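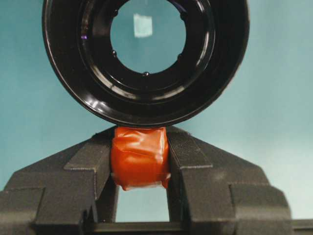

Forusbridge Melevell Gripper Fingers, Replacement Pair
Service notice and product page, updated July 17, 2024

Price: see your dealer, unless you bought the first version, in which case keep your wallet where it is and read on.

The Melevell is a pair of dark gray parallel fingers with a raised pad on the inside of each one. They squeeze things. For most of their short career they have also been good at letting go, and this page is about the part of their career when they were not.

What went wrong

In November we started getting reports of fingers that stayed shut after an open command. The software said open. The log said open. The fingers held on to whatever they had, and the arm went off to its next stop and tried to pick up a second item with its hands full.

We blamed tape first. A lot of our customers wrap small parts so the pads have something to bite on, and tape creeps under load and gets sticky at the edges. Tape does cause trouble, but it was only part of this. The real fault was ours. On the first version the slide pocket behind the pad was cut too tight, and after some 800 cycles the slide picked up enough grit and wear to bind when closed. The motor pushed, decided it had arrived, and reported success. It was very sure of itself.

Is this a safety matter?

It can be. A bound finger may let go late, and late can mean while your hand is in there getting the part out. We have one report of a pinched thumb and several of broken cups. Please do not pull on a stuck part with the arm powered. Hit the stop, wait for the drive light to go out, then back the slide off by hand with the 2 mm key.

How to tell if yours is affected

Look under the left finger. If there is no notch in the lower edge of the slide pocket, you have a first version pair. If there is a notch, you have the new one, and you can skip down to the boring part about cleaning.

If you can't find the lower edge of the slide pocket, send us a photo and we will find it for you. We have gotten quite good at this.

The cup test

Put an empty cup on the work surface. Plain, light, nothing you're fond of. Bring the open fingers down around it at low speed, close, lift it a little, set it down, open, back away. Do this five times. A healthy pair leaves the cup standing where you set it. A bad pair drags it, tips it, or takes it along for the ride. Watch the fingertips on the way in too — a finger that sits forward of its partner will bump the rim before it ever closes, and that is an alignment problem with its own page in the manual. 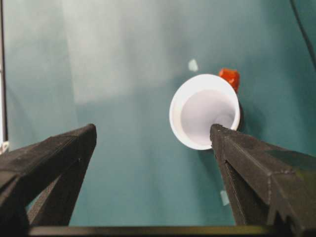
Nermin Yaman writes that the cup test passed on her pair four times and failed on the fifth, and she would like to know why we didn't say in bold letters to do all five. Fair enough. Do all five. She also points out that a paper cup will crush quietly and look like a pass, so use one with stiff walls.

What is in the box

One left finger, one right finger, screws, a 2 mm key, and a folded sheet that says most of what this page says with less apology. The new fingers fit the Gridholm wrist and the older Warrier wrist. On the Warrier you will need to reuse your own spacer, so don't throw it out with the old pair like we did.

Two arms, one table

If you run a pair of arms facing each other, swap both grippers at the same visit. Mixed pairs open at slightly different speeds, and a handoff between them goes badly in a way that is funny exactly once. Check each cable for slack with the arms reaching inward. Keep the lower speed limit on until both sides have passed the cup test, and run it on one arm at a time with the other one parked.
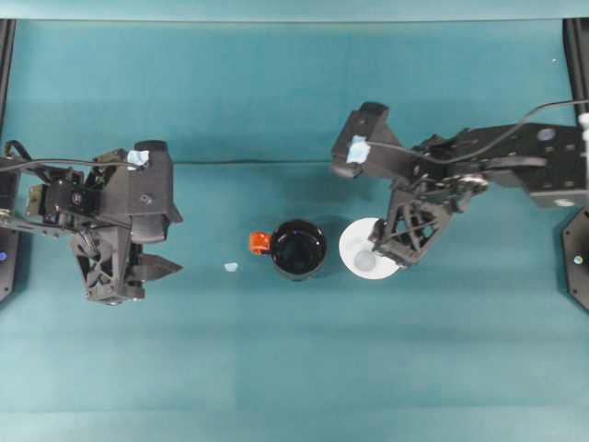 Can I keep using the old fingers until the new ones come?

Only at low speed, with the stop in reach, and with the slide brushed clean before each shift. If they have stuck even once, take them off.

Cleaning

Dry brush, no oil. Oil makes paste out of the grit and you will be back on this page by the end of the month. Replace the pads when the face goes shiny.

Replacement pairs for first version owners ship free. Have your order number ready.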